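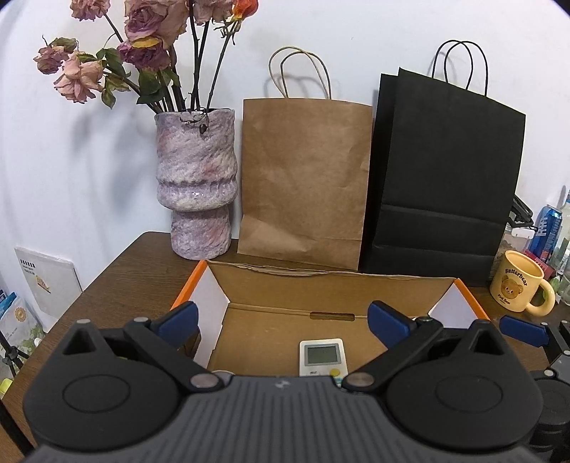

Blue pads, open.

1/ Finished watching all 14 episodes of Stelcombe this week. Hongmei Li plays the landlady and she is the best thing in it.

2/ She came from the stage. Her first TV part was 4 lines in a hospital drama. Boyang Xu wrote the landlady for her after seeing her in a 500-seat theater.

3/ Episode 9 is mostly her and Dong-geon Cheon arguing over a gas bill. Long takes, no music. Watch that one even if you skip the rest.
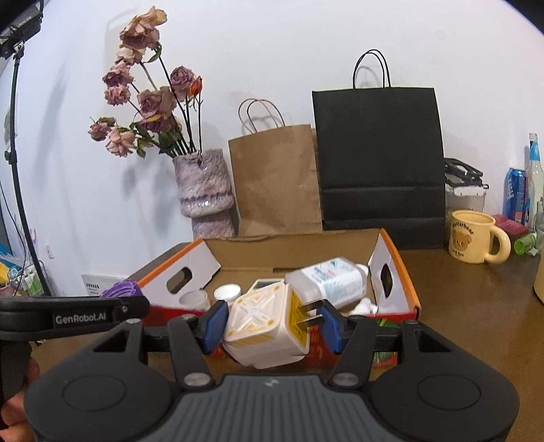
4/ Where to start: the pilot is slow. Zihan Wan's character doesn't show up until episode 3, and the lodger plot gets going then.

5/ No word on a second season. Li is back on stage in April.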